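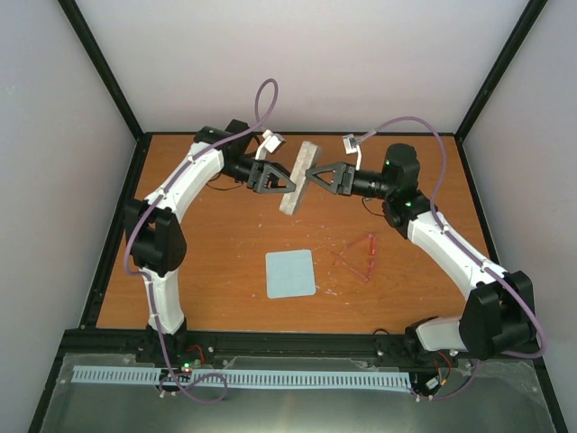 Dramero Table Wax, 200 ml tin
Made in small batches by Bukudance
Item no. 682

I started making this wax for my own kitchen table, which had been through two kids, a pasta machine and one very bad fondue. Everything I bought at the hardware store either smelled like a gas station or left a shine you could skate on. I wanted my table to look like a table again, so I messed around with beeswax and oil on the back burner for most of a winter (sorry to the good saucepan) and ended up with the recipe that's still in the tin today.

It's a soft paste, a bit like cold butter. You get beeswax, carnauba, tung oil and a little orange oil, and that's the whole list. There's no silicone in it, so if you ever decide to refinish the piece properly, you won't be cursing my name. The smell is mostly orange for the first evening and then mostly honey, and after a day or two you'll have to put your nose right down on the wood to find it.

What it's good for
Dining tables, desks, workbenches you're fond of, picture frames, chair arms, bread boxes (outside only, please!). It works on bare wood, oiled wood and old wax. On a lacquered top it will sit on the surface and give you a nice feel for a few weeks, but it can't soak in, so don't expect miracles. It softens the look of light scratches. It won't fill a gouge, and it won't do anything for white heat rings, which I get asked about more than everything else put together.
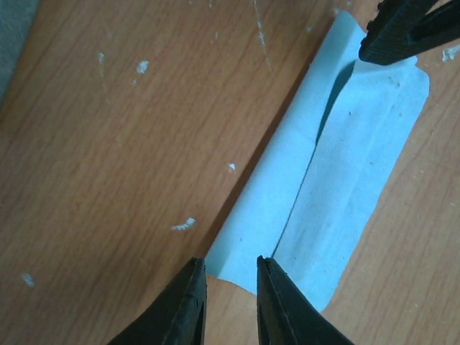
Light blue cloth with a lengthwise fold, on a wooden tabletop with a few soft scuffs.

How I use it
Wipe the table down with a barely damp cloth and let it dry all the way. I do this in the morning and wax after lunch. Scoop out less than you think you need, maybe the size of a hazelnut for a section as big as a tea tray, and rub it in with the grain. If you can see streaks of wax sitting there, you've used too much, so just spread them into the next section. Leave it twenty minutes, then buff with a clean cloth until your hand slides. If it still feels tacky, wait and buff again later. I do a second thin coat the next day on anything that gets eaten off of.

In June I waxed my sister's porch table in full sun and the stuff went on like soup. Pretty finish in the end, but I'd pick the shade next time. 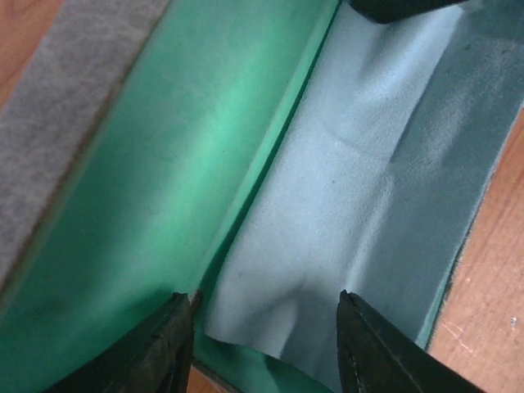 Buffing is where most people quit too early, me included. You want something with a bit of nap to it, and you want to keep turning to a fresh patch as the old one loads up with wax. I always work with a folded piece, and I love having a different color on each side of the fold, green on one half and that powdery blue-white on the other, so I can say "green for wax, pale for buffing" and not mix them up when the phone rings halfway through. Old flannel pajamas do a fine job too. Skip anything with a printed logo, as the rubbery kind can drag.

Sizes and refills
The 200 ml tin is the one most people want and will see a family table through several coats. There's also a 500 ml tub for shops and for those of you with a lot of paneling. The tins come from Živković and have a proper screw lid, so please keep them! Send back 7 clean empties and I'll fill one for free.

Goes well with
Gurkix horsehair brush, for carved legs and moldings where a cloth won't reach. Karthik Saha put me on to it when he was restoring his grandmother's sideboard, and I haven't gone back to toothbrushes.

Storage and safety
Keep the lid on and the tin out of the sun. Cloths with tung oil on them can heat up by themselves when they're balled up, so lay them flat outside to dry before they go in the trash. Keep it away from kids and pets. Patch test under the table first, especially on pale woods, which can go a shade warmer.

Questions about an odd finish? Send me a photo taken in daylight and tell me what's been on the wood before, if you know. I answer in the evenings.

Ronja Bakke, Bukudance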